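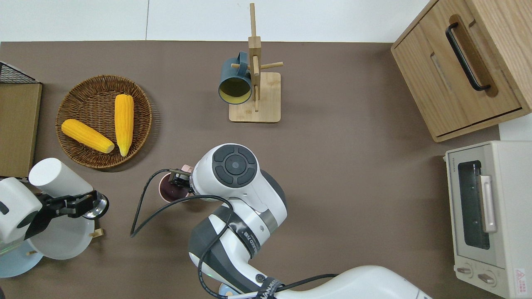

Photo: Misico Planning Office

July
By Rhea Aquino

The Planning Office at Sernport received the request at 4:40 in the afternoon. It concerned a pink cup. The scheduler, known in all correspondence as Zorkau, had declined to release the cup until the second arm confirmed that it did not require it.

Florante Fajardo was assigned to the matter. He read the log from line 511 to line 2,231 and found no fault in it. The grasp was recorded as stable. The path to the mug tree was clear, and the teal mug already hanging there had been entered as an obstacle with the proper margin. Zorkau had simply asked the other arm a question and was waiting for the reply.

The other arm had no means of replying. Its controller had been written to accept instructions and to report its joint positions 40 times per second. Mr. Fajardo noted this in his report and recommended a timeout.

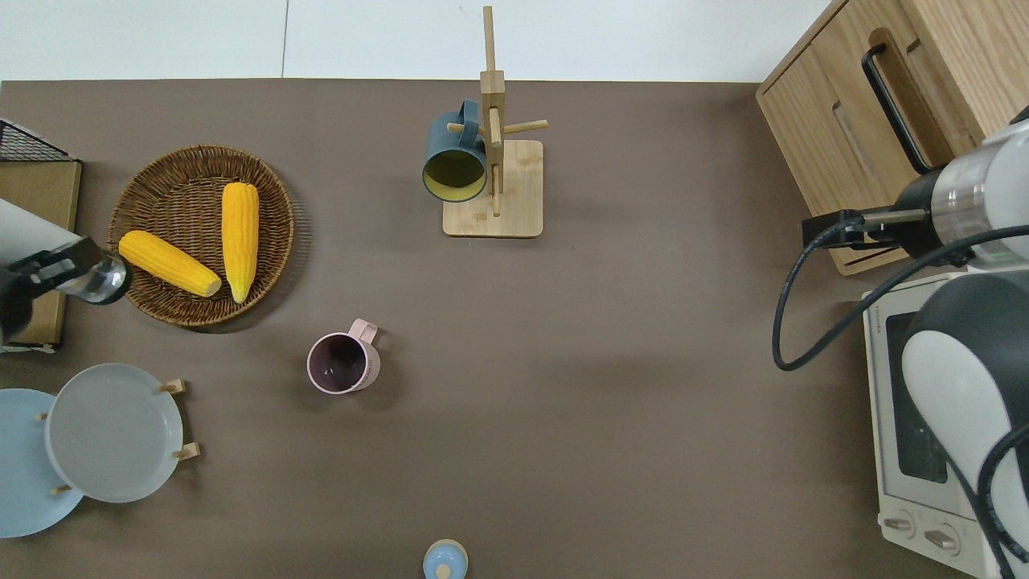 Eduardo Dagdag wrote beneath the recommendation that a timeout would teach the planner to stop asking, and that he would not sign it.

The office considered his remark for the rest of the week. In the end a message type was added to the controller, with a single permitted value, which meant "go ahead." Mr. Fajardo tested it after hours. Zorkau asked its question. The reply came back in 154 milliseconds, and the planner wrote one new line in the log - an acknowledgment, in a format that he could not find in the manual.

He filed it under correspondence.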